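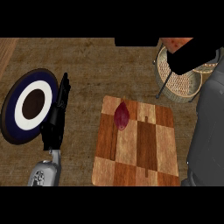
How often does the Fida table oil need to go on?
Twice a year for a dining table in daily use, and once a year for a side table.

Fida Table Oil, 200 ml
Product code 2530
For bare or previously oiled wood. Do not use over varnish or wax. Wipe on thinly with a cotton cloth, leave for 2 hours, then buff off any excess. Lay used cloths flat outdoors to dry before throwing them away.

Collection from our Pirnley shop. Orders for Flistthorpe go out on Thursday.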